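Setting Up the Vadham Round Table (and Looking After It Once It's Up)
Section 2: Assembly, chairs and first clean 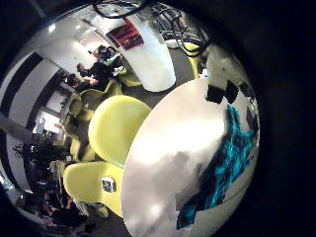

I've put together more of these than I care to remember, so I'm writing this section the way I'd talk you through it if I were standing in your room. The printed sheet in the carton is fine as far as it goes, but it's very small type and it skips the part where everybody gets stuck (step 5, you'll see). The chairs come separately and go together faster than the table, so do the table first and reward yourself with the chairs.

Before you start

Get a friend. The top is round and glossy and there is no good place to hold it, and I've seen one person try to roll it through a doorway on its edge like a coin. Please don't! You'll also want a blanket bigger than the top, the hex key from the bag marked B, and a soft cloth. Keep the gray foam sheets out of the carton until you're completely done.

Note: If your bag B has two hex keys in it, the shorter one is for the chairs. Put it somewhere sensible now.

Putting the table together

1. Spread the blanket on the floor and sweep under it first. One piece of grit will leave a scratch in a gloss top that you'll see every single morning.

2. Lay the top face down on the blanket. Leave the protective film on the face for now.

3. Find the steel plate and set it over the center holes. It only lines up one way, so if a hole looks half covered, turn the plate and try again.

4. Start all the bolts by hand, just a few turns each. Don't tighten any of them yet.

5. Now the column. It slides into the collar on the plate and then it stops short, and you'll think it's jammed. It isn't. Twist it clockwise while you push and you'll feel it drop the last little bit. (Beril Akgül, who did the first batch with me, used to give it a thump with the heel of her hand, and that works too, but not with a hammer, ever.)

6. Bolt on the foot, then go back and snug up the plate bolts, working across the circle instead of around it.

7. With one person on each side, tip the table up onto its foot and let it down slowly. Walk it into position by the column. Dragging it by the rim loosens the plate.

8. Rock it gently. If it wobbles, turn the glides under the foot until it settles.

Caution: The top is rated for 100 pounds spread evenly. It is not a step stool, and it's not a seat either, however tempting the edge looks at the end of a long meeting.

The chairs

We pair this table with the Pladora shell chair, mostly in the yellow-green, because a big white table in a pale room needs something loud next to it. The shells are molded in one piece, so all you're doing is attaching legs.

1. Turn the shell upside down on the blanket.

2. Fit the legs with the short hex key. Same rule as the table, start everything by hand and tighten at the end.

3. Stand it up, sit on it, then tighten once more. They always give you another quarter turn after the first sit.

4. Leave the little label on if you're sharing a building with other tenants. I used to peel them all off the first day, and then chairs wandered down the hall and I had no way to argue about it!

Note: Shells can touch the table edge without hurting it when you push them in, but don't lean them up on the rim to mop. They slide.

Cables and posters nearby

If you've got cables hanging overhead, sort those out before the table goes in its final spot, or you'll be climbing around it. I leave enough slack to reach the middle of the table and tie up the rest. For posters on a painted pillar I use Skustberg strips, which hold on a curve better than tape does.

First clean and everyday care

1. Peel the film from the edge toward the center, slowly.

2. Wipe with a soft cloth and plain water with one drop of dish soap, then go over it again with a dry one.

3. For marker and sticky rings, use the Ó Briain spray. Put it on the cloth, never straight on the top, and wipe it off right away.

Caution: No scouring pads, and no nail polish remover. Gloss doesn't come back once it's gone dull.

Don't leave a damp cloth bunched up on the table overnight, especially a strongly colored one. Blue is the worst for this in my experience, and white shows all of it. Hang it over a sink instead.

Check the plate bolts again after the first month. Spare glides are listed in Section 3, under part 108.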